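4.3 Setting out the cups

Applies to the Kasmont table set, article 3618 (pastel cups) and article 2827 (white table top). For the older set, article 1531, see section 6.

Before you start, check that the table top is level and pushed fully against the wall. Wipe it with a damp cloth and dry it. Do not use scouring powder, as it leaves a shine on the matt surface.

1. Separate the cups. If two have stuck together, hold the lower one under warm water and twist. Do not lever them apart with a knife.

2. Check each rim with a fingertip. Put aside any cup with a split or a rough edge.

3. Take one blue cup and one pink cup for each place. Stand them upright on their narrow ends, open end up.

4. Put the pink cup down first, near the wall. Leave enough room behind it for a cloth to pass.

5. Put the blue cup down beside it, on the left and slightly further forward. From the front of the table it should overlap the pink cup a little.

Note: The order of colours matters only where the Ikgate place cards are used. The cards are printed with blue on the left.
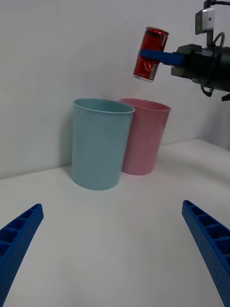

Keep the front part of the table clear until the cups are in position. Plates and jugs are added in section 4.4, working from the wall towards the front edge - if they go down first, the back row is hard to reach without knocking something over.

6. Press lightly on each rim. A cup that rocks should be turned a quarter turn and tried again. If it still rocks, replace it.

CAUTION: The cups are for cold drinks only. Hot liquid softens the base and the cup may tip.

CAUTION: Do not lift a filled cup by the rim. Hold it round the body.

To clear the table, empty the cups and wash them by hand. Let them dry upside down on a rack before stacking, with no more than eight in a stack. Store blue and pink separately.

Replacement cups are ordered singly under article 3618. State the colour. Cups from sets sold before 1994 have a narrower base and do not stack with the present type.

Section revised June 11, 2011, M. Hladun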